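工作记录 展厅复位组
2023/10/17
记录地点：Dương 展厅一楼

接上一本。上一本最后几页是夹爪指垫的更换记录，换垫的表格已经单独抄到共用文件里了，本子上不再重复。从今天起这本主要记复位组的人怎么干活、排班和工时怎么变，设备问题只记跟人有关的部分，纯硬件的事写到设备本去。

先把几个叫法统一一下，以前大家各写各的，回头查的时候很费劲。复位，指闭店以后把展厅的东西归回原位：关抽屉，叠布，捡地上的小件，空盒子收走，桌面按图摆好。示范，指人手拿夹爪把同样的活做一遍，录下来给 Skotik 项目训练用。补录，指原来那条不能用，重新做。抽看，指把录好的内容调出来看，判断能不能用。这四样活现在都是同一批人在做，以前只有第一样。

Skotik 是项目名，机器也跟着这么叫，交班的时候说“Skotik 那边”，有时候指人有时候指机器，容易误会。以后写机器就写机器，写项目组就写项目组。

上午

开工前先过任务单。今天的单子还是从 Vullo 里导出来的，打印了一份贴在板子上。Vullo 把任务按“区域加动作”排，柜子这一组排在前面，梳妆台排在后面，小件和布又单独列。人走一圈的顺序跟它排的完全不一样。照着单子做，要在柜子和梳妆台之间来回走好多趟。老办法是站在一个地方，把手边的都做完再挪步。

上午试了两种：先照单子顺序，后照人的顺序。照人的顺序做，中间停下来想的时候少，动作也连得上。缺点是录完之后要在 Vullo 里把每一段重新对到任务号上，对号的活又落到我们头上，多出来的时间差不多把省下的吃掉了。项目组说可以在软件里改排序，七月就说过，到现在没改。这件事再提一次，写进后面的待办。

分工：一个人做，一个人在旁边看任务单、报下一项、记废条。以前复位是各干各的，一个人包一片，不用说话。现在必须两个人配着，报的人嘴不能停，做的人听着报。好处是新人学得快，坏处是安静惯了的人很不适应。有位老同事做了半天以后提出来，能不能把报任务改成举牌子。试了一下，做的人低头看着手，看不见牌子。又改回口头报。

口头报的话术也要统一。今天出现“左边那个”“右边那个”报错的情况，报的人和做的人面对面站，左右是反的。定一条：一律以做的人的左右为准，报的人站到做的人侧后方。站侧后方还有个麻烦，容易挡住退路，做的人往后退一步会撞上。下午在地上贴了胶带，报的人不过线。

手和节奏

夹爪拿在手里做事，跟空手做事是两回事。空手关抽屉，一推就行，有时候用胯顶一下，用膝盖碰一下，谁也不会注意。拿着夹爪，这些全不能用。叠布是最明显的。空手叠一块布，手指头捻一下就把两层分开了，夹爪捻不了，要先夹住一个角，提起来让它自己垂开，再用另一只去接。做了几年复位的人，手上的习惯得先忘掉，新来的人反而没有这个包袱。

这一点对组里的人影响不小。以前谁快谁慢大家心里有数，快的那几个自然带新人，说话也有分量。换成夹爪以后快慢重新排了一遍，原来最快的两位现在废条最多，因为他们总想用原来的手势。组里气氛有点别扭。没人吵，就是吃饭的时候不太说活上的事了。

我的看法是，不应该拿废条数去比人。至少现在不行，判废的标准自己都还没稳。上周判能用的，这周有的判不能用。标准一变，人的成绩跟着变，他不知道自己哪里做错了。

手腕的情况要记下来。连续做的时候，前臂外侧先酸，然后是拇指根。拿夹爪的姿势不能换，手里没有东西可以搁，胳膊一直悬着。以前搬箱子累的是腰，收工回家躺一会儿就好。现在累的是手，第二天早上拧毛巾还觉得。三个人都这么说，包括我自己。今天把每段连续时间限制在大约49分钟以内，到了就换人，换下来的人去做对号或者抽看，手上不拿东西。

休息是另外算的，每换一轮歇10分钟。Mometti 的排班表里没有这一项，他们的表还是老的复位班，只有一个吃饭时间。现在的做法是组里自己掌握，表上不体现。这样不行，哪天换个人来查考勤，会说我们擅自停工。必须让 Mometti 把它写进表里。

有人问能不能两只手轮流，一只做一只歇。有的任务可以，关抽屉、捡小件，单手就够。叠布、搬盒子不行。任务单上没有标哪些是单手哪些是双手，今天先用铅笔在打印的单子上标了，单手的排到双手的后面，让另一只手缓一缓。标完的那张夹在本子最后。

关于判废

今天和项目组坐下来对了一次判废标准，对得不彻底，先记能定下来的。

动作做完了，但中间东西掉过一次又捡起来的，算能用。以前一律废。项目组的意思是掉了再捡也是有用的内容，机器也会掉东西。这一条对人影响很大，做的人听到以后明显松了一口气。之前大家最怕掉，一掉就整条重来，越怕手越僵。

人说话不影响，录的不是声音。这一条早就有，新人不知道，做的时候连咳嗽都憋着。

报错任务但动作本身做对了的，改任务号，不废。改号由报的人当场在单子上写，不要留到抽看的时候再改，留到后面就没人记得是哪一条了。

中途停下来想事情的，还没定。项目组希望动作连贯，说停顿太长不好。但是真的复位的时候人就是会停，看一眼图，看一眼桌面，再动手。我主张保留。对方说回去问。

手势不自然怎么判，没有结果。什么叫自然，问了半天，各说各的。做的人说夹爪拿着就没有自然的。

另外，抽看的人和做的人不能是同一个。今天有一段是自己抽看自己的，判得比别人严，把好几条能用的废了。也有可能反过来。交叉看比较好，就是要多花一点交接的时间。

现场

上午做到柜子和梳妆台这一块。手持夹爪，下面带标记块，做之前把每只的指示灯看一遍。

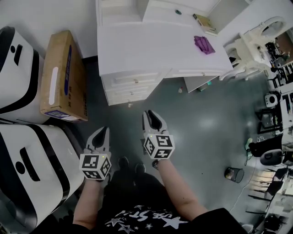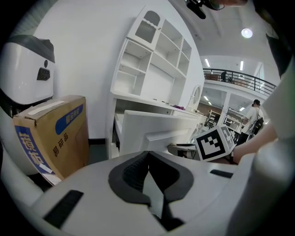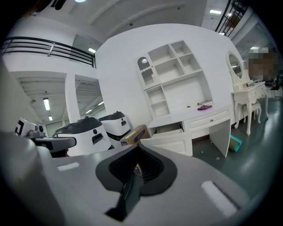
Nghĩa Kiều：我补一段，写在本子上免得以后说没提过。工时的算法现在对人不公平。做示范按时间算，抽看按时间算，对号却不算，说那是做示范附带的。对号一点都不附带，昨天我对号对到最晚，眼睛都花了，表上那段是空的。还有，新来的人练夹爪那几天也不算有效工时，理由是没有产出。以前教新人复位，第一天就算全工时，他把抽屉关上了就是关上了，那就是产出。现在他练得再认真，条子不能用就当没来。这样下去没人愿意带新人，也没人愿意当新人。我不反对机器，机器晚上能把地上的小件收掉我很高兴。我要的是写清楚哪些活算活。

上面这段我同意，原样留着，不改。下午就按这个思路把每一类活过了一遍。

哪些活算活

把组里现在真正在做的事列出来，一边列一边问大家，漏了的补上。

做示范。算。

报任务。现在算，但是按辅助岗算，低一档。报的人要盯单子、盯动作、记废条，还要提醒换手，累的程度不比做的人低，只是累的地方不一样。建议跟做示范同档，两个人本来就是轮着来。

抽看。算。问题是坐在哪里看。现在是在仓库门口的小桌上看，光线差，屏幕反光。提过换位置，还没有答复。

对号。不算。见 Nghĩa Kiều 写的。

摆场。不算，以前也没有这件事。录一遍之前要把场景弄乱，抽屉拉开，布揉一揉，小件放到地上。弄乱也要讲究，每次不能一样，又不能离谱。刚开始大家觉得好笑，干了这么多年都是把乱的收好，现在花时间把收好的弄乱。弄了几轮就不好笑了，弯腰的次数跟收的时候一样多，等于一份活做两遍，只算一遍。

擦标记块和夹爪。不算。每次时间很短，一天下来也不少。手上有汗，标记块上容易留印子，擦得不勤就认不准。

等。等设备重启，等项目组的人过来，等软件上传。这一类最难算，时间表上是空白，人走不开。今天上午等了两回，都是上传卡住。以前复位没有等这回事，活在那里，人来了就能干。

练习。不算。见上。

七月那次统计，组里交上去能用的一共189条。当时报上去的时候，项目组很满意，Mometti 那边拿这个数除以工时，得出来一个每小时条数，后来就一直用它当标准。那次统计没有把摆场、对号、等待算进去，分母少了很多，标准自然偏高。从那以后每个月都说我们慢了。我们没有慢，是那一次的算法本来就漏了东西。要么把分母补齐重新算，要么不用这个标准。

这件事单独写一页给 Mometti，措辞平一点，附上每类活的说明，不要附情绪。草稿我来写，写完给大家看一遍再发。

机器进来以后复位班怎么排

项目组给的计划是分段接手。先是捡地上的小件和倒垃圾桶，然后是关抽屉，布和桌面摆放放在最后。时间没有写死，文件里写的是视训练情况。

我把这个顺序跟组里说了，反应比想的平淡。有人说捡小件最费腰，早就该给机器。有人问的是另外一件事：捡小件和关抽屉是最简单的活，给刚来的、年纪大的、身体不太好的人留着的。这些活没了，这些人做什么。剩下的布和摆放要求最高，也最花眼力。

这个问题我答不上来，问了项目组的人，他们说这属于用工安排，要问 Mometti。问 Mometti，说这要看项目进度，要问项目组。两边都有道理，问题在中间悬着。

组里提了几个办法，先记着。

一个是让身体吃不消的人固定做抽看和对号，坐着做。前提是这两样都算全工时，又回到上一节。

一个是让他们做机器的陪班。机器晚上跑的时候总要有人在，掉了东西要捡，卡住了要按停。陪班轻松，可是在夜里，而且一个人。单独一个人在大厅里过夜班，有几位明确说不愿意。陪班至少要两个人，两个人陪机器，比原来还多占人，Mometti 恐怕不会同意。

还有一个是摆场专门设岗。反对的人多，弯腰。

Khôi Từ 的意见不一样，她觉得先不要急着分岗，分了岗就回不去了。现在大家什么都做一点，一天里站一会儿坐一会儿，手累了换眼睛，眼睛累了换手。一旦固定下来，做示范的天天做示范，手腕出问题是早晚的事。她宁可排班麻烦一点，也要保留轮换。我倾向于她这个办法。轮换表我试着排了一下，难在抽看不能看自己的，做和看要错开一轮，人少的时候错不开。

人少的时候怎么办：当天的抽看留到第二天，由另一班看。代价是当天的废条当天不知道，补录要隔一天。项目组那边说可以接受。

对闭店后工作的影响

示范大部分安排在白天，展厅没有开放的时段，复位还是闭店以后。同一个人白天做了示范，晚上再做复位，一天就拉得很长。现在是靠自愿调，谁白天做了，晚上就少做一点，由别人顶。顶来顶去，账记在各人心里，没有记在表上。上个月有两个人因为这个闹过不愉快，各自觉得对方欠自己一晚。

从明天起，换班一律写在板子上，两个人都签名，收工拍一张存起来。不要再口头说。

还有一件小事，做了一天示范的人晚上做真的复位，手上会带着夹爪的动作。我自己也这样，叠布的时候先捏一个角提起来等它垂，等完了才想起来手指可以捻。速度会慢一些，要过一阵才恢复。反过来，早上刚拿夹爪的时候又总想用手指。两头切换要有个过渡。今天试的办法是每次换手之前空做几下，夹一夹盒子边，不录。有用，几下就够，时间很短。

展厅的摆放图也受影响。以前摆放图是给人看的，一张总图，画个大概，“布搭在桌面一侧”“镜子朝外”，人看了就懂，摆得稍微偏一点店里也不说什么。现在要给机器用，图上每样东西的位置都要定死，允许偏多少也要写。图定死以后，店里的人开始拿着图来查我们，偏一点就要求重摆。原来人和人之间能通融的地方没有了。陈列那边的同事也不高兴，她们以前每晚可以顺手换个摆法，现在改一次要走一次流程，图不改就不能动。

我跟陈列的人商量，复位用的图和训练用的图分开，复位用的还按老办法。她们同意，项目组担心两张图不一致，以后机器接手的时候要返工。先分开，用一段时间再说。训练用的图右上角盖章，不盖章的都是给人看的。

安全方面

机器停着的时候，大家还是习惯绕开走。这个习惯好，保留。停着不等于断电，是否断电只看牌子，挂牌的人自己摘，别人不许代摘。

地面是环氧地坪，有水的时候滑。双手都拿着夹爪的时候，人滑倒没有手去撑，这一点跟空手完全不一样。做双手任务之前，报的人负责看一遍地面，有水、有线、有小件没收的，先处理再开始。地上的线要靠边，跨线走的时候报的人出声提醒。鞋子统一穿防滑的，鞋套不要穿。

夹爪不要放在椅子上和桌子边上，放回架子。今天有一只放在凳子上，差点坐上去。

长头发扎起来，袖子卷到肘以上或者穿短袖，宽松的袖口容易进到夹爪和标记块之间。天凉了以后大家想穿长袖，问过能不能戴袖套，紧口的可以。

新人带教

今天新人第二天上手。带教的方法跟以前不一样，记一下怎么带的，方便别人接着带。

先不拿夹爪，跟着做一遍真复位。让他知道这个活本来是干什么的，东西为什么放在那里，店里早上开门的人最在意哪几样。有人嫌多余，说他以后主要做示范，学真复位浪费时间。我坚持要做。不知道结果应该是什么样子，夹爪拿得再稳，摆出来也不像样，抽看的人一眼就看得出。

然后单手，只做抽屉。拉开，关上，换一个抽屉，再来。小圆拉手难夹，横的拉手好夹，先横后圆。夹圆拉手的时候不要正对着夹，稍微偏一点角度。

再然后捡小件。软的先捡，硬的后捡。软的夹住就不会跑，硬的会弹。

布放在最后，至少隔一天再学，同一天学布的，之前学的容易乱。

练习的时候也录，录完给他自己看。看自己的手和看别人的手不一样，他看了两条就发现自己每次松开之前手腕会抖一下，我在旁边站了一上午都没看出来。练习的内容不交，看完删掉。他问了一句，这些删了是不是真的删了。我当着他的面删的，回收站也清了。

这个问题后来别人也问起来：交上去的内容放在哪里，留多久，人离职以后还用不用，里面拍到的手和衣服算不算个人的东西。入职的时候签过一张同意书，字很小，大家都没有细看。今天翻出来看了，写的是用于项目相关用途，没有写期限。要项目组给一个书面的说明，用普通人看得懂的话写，贴在板子上。拍到别的区域的人怎么处理，也要一起写进去，仓库和楼上的人没有签过字。

他还问，他教会了机器，是不是就不用他了。我说复位里面有一部分以后会是机器做，什么时候、做多少，我不知道，知道了会告诉他。别的我没有多说。他点点头，接着练抽屉。

跟 Mometti 的通话

下午收工前打的，时间不长，记要点。

休息写进排班表：原则上同意，要我们先交一份说明。我说说明里只写连续时间和休息时间，不写病情，个人的手腕情况不往外交。对方同意。

对号算工时：没有同意，也没有拒绝，说要看对号到底用了多少时间。那就记。从明天起每个人对号的开始和结束写在板子上，连着记到月底。

每小时条数的标准：对方第一次听说七月那次没有算摆场，有点意外，要我把明细发过去。

新人练习期：对方提出折算，按一定比例给。我说这个要回来跟组里商量，没有当场答应。晚上问了几个人，多数认为练习期应该全算，不接受折算。Nghĩa Kiều 的意思是宁可把练习期缩短，也要全算。缩短我不赞成，没练好就上，废条多，手也容易伤。这一条没有谈拢，继续谈。

陪班：对方还没有考虑过，连叫法都是第一次听到。

设备里跟人有关的

夹爪的握把对手小的人不合适。组里手小的几位要用力才能捏到底，前臂酸得更快。项目组说有窄一点的握把，库里有3只，先借来用。借到以后写上编号，固定给手小的人，不混用。握把外面缠的防滑带今天重新缠了，缠得太厚又握不住，一层就够。

指垫磨到发亮就换，不要等夹不住才换。垫子一滑，人会不自觉地加力，加力伤手。换垫由当天报任务的人负责，换完写在设备本上。

上传的电脑键盘有两个键不灵，对号要输任务号，不灵的正好是常用的数字键，输错过好几次。换键盘。这么小的事拖了很久，因为电脑是项目组的，键盘算谁的说不清。我明天从仓库拿一个旧的先接上。

晚上复位

人手按正常班。白天做了示范的两位提前走，换班写在板子上，签了名。布区由没有拿过夹爪的人做，桌面和抽屉由其余的人做。按老顺序走，没有用任务单。店里没有提意见。

陈列的同事过来看了一会儿，问白天录的东西她能不能看看，她想知道机器以后会怎么叠她的布。给她看了两条，她看完说角没有对齐。做的那位在旁边听见了，说用这个夹着能叠成这样不错了，把夹爪递给她试。她试了几下，角也没有对齐，两个人讨论了半天先夹哪个角。讨论的结果是先夹离自己远的角，明天按这个试几条，看废条有没有变化。

待办

给 Mometti 的说明，连续时间和休息，明天写完。

每类活的工时清单，附七月的明细，发出去之前全组看一遍。

Vullo 排序，再催一次，要对方给个日期。如果还是不改，要求对号由项目组自己做。

同意书的书面说明，项目组出，催。

停顿算不算废，等回复。回复之前，有停顿的一律先留着，不判。

任务单上标单手双手，正式版本打印出来换掉铅笔那张。

轮换表，我和 Khôi Từ 一起排，人少的那几天另外出一张。

窄握把，借，编号。

小桌换位置。实在换不了，先找一块挡光的板。

胶带线磨掉了一截，重新贴，换颜色深一点的，现在的颜色跟地面太接近，站着看不清楚。

明天先做梳妆台区，再做柜子，顺序跟今天反过来，看看下午手累的时候做柜子和做梳妆台哪个废条多。报任务由新人试一轮，我在旁边跟着。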